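Kiltel Handheld Gripper Kit — Incoming Inspection and Safety Checklist
Unit 6, evaluation loan
Site: Binville bench room
Checked by: Kulsoom Baloch
Reviewed by: Asif Zaidi
Kit serial ends in 1331

Mark each line OK, NOTE or FAIL. A FAIL on any line in section 1 or 2 stops the review until Asif has signed it off.

1. Before power

1.1 Case and foam free of damage — OK
1.2 Packing list matches contents — NOTE. Spare finger screws listed but not in the bag. Kiltel has been emailed.
1.3 Battery free of swelling, contacts clean — OK
1.4 Cable strain relief holds under a light pull — OK
1.5 Quick start card included — OK. The card still shows the older trigger.

2. Gripper and fingers

2.1 Fingers seated, no rocking at the base — OK
2.2 Opens fully and stays open with trigger released — OK
2.3 Finger faces free of chips and burrs — OK. Faces look a little dusty and worn for a kit sold as new. Ask Kiltel if this one has been out on loan before.
2.4 Pivot moves freely, no grinding — OK
2.5 Pinch point label on housing — FAIL. Label was loose in the case. Refitted and signed off by Asif before we went on.

3. Work surface

3.1 Table stable, does not shift when leaned on — OK
3.2 Nothing between the fingers at start — OK
3.3 Surface marks recorded before first grasp — NOTE. See comment.

Comment on 3.3: The Rajput kit we reviewed in April was blamed for scratches that may have been there already, so we now record the table first. Marks go on the sheet whether or not they look important.

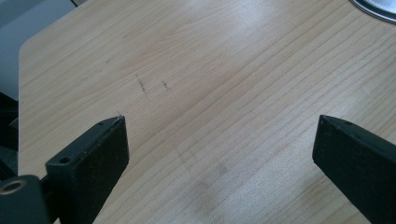 Item 3.3. Jaws open over the table, two short dark marks on the wood ahead of the fingers and a gray smudge between them.

The two marks look like pencil. I did not try to rub them out. There is also a tiny pale splinter or scratch just past the tip of the left finger, so please don't put that one down to the kit later.

4. Powered checks

4.1 Boots without error light — OK
4.2 60 open and close cycles, no sticking — OK
4.3 Trigger release stops the grip — OK
4.4 Housing comfortable to hold after cycling — NOTE. Warm near the battery, still fine bare-handed.
4.5 Log file saved and readable — OK

5. Still open

Kiltel quotes 2000 cycles between finger changes. We have not tested that and the review should not repeat it as our finding. Etham has the torque gauge until Tuesday, so finger screw torque is blank for now.

Reviewer note (AZ): Fine to continue with light objects. Hold the heavier set until the torque line is filled in.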